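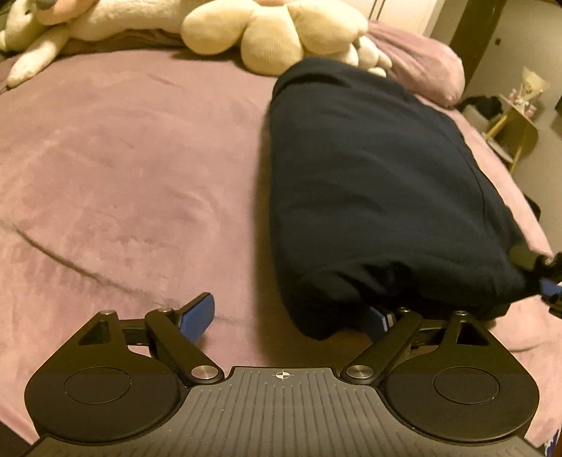
1/ Mattress firmness ratings, and why the number on the label tells you so little

There is no shared scale. Each maker picks its own 1 to 10 and its own anchor points. A 6 from Vostuvness and a 6 from Garar are two separate measurements that happen to use the same digit.

2/ What a lab can measure is indentation load deflection, or ILD. You press a round plate into a foam sample until it is down 25 percent of its thickness and read the force. Higher force, firmer foam. It is a good test for a slab of foam and a poor one for a finished mattress.

3/ A finished mattress is a stack. The top layer sets first contact, the core sets how far the hips go down. Two beds can match at 25 percent and differ a lot at 65 percent. The ratio of those two readings is called the support factor, and almost no retail page prints it.

4/ I keep a spreadsheet of published specs. It has 226 rows now. Of those, 3 give an ILD for every layer. The rest give a word ("plush," "medium firm") or a number with no method attached.

5/ Si-woo Bae wrote to me after the May thread to point out that my Yoo entry had the layers in the wrong order. Correct, and fixed. The transition foam sits above the coils on that model. I had it below, which made the bed look a good deal softer than it should.

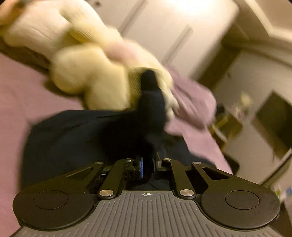 6/ Body weight moves the result more than most shoppers expect. A light sleeper may never get past the comfort layer and will report a firm bed. A heavier one goes through it and reports whatever the core is doing. Both reports are accurate.

7/ Bedding counts too. A thick quilted pad adds a soft layer with no spec at all. A tight, non-stretch protector works the other way – it spreads the load and stops the foam from conforming. Test with the bedding you plan to use.

8/ Temperature: memory foam stiffens in a cold room. Standard polyurethane changes less, latex less again. If your bedroom drops a lot at night, a showroom test at midday is a test of a different mattress.

9/ Break-in. Expect some softening early on, mostly in the top layer. The Gronport warranty text allows for this and only covers a visible dip, measured with no one on the bed. Read that clause before you buy. Loss of firmness with no dip is usually excluded.

10/ If you have to compare from spec sheets, look at 2 things first: foam density by layer, and thickness by layer. Density says little about feel, but it is a fair guide to how long the feel lasts. Ask by email so you have the answer in writing.

11/ Next update covers coil gauge. Corrections to the sheet are welcome, with a source please.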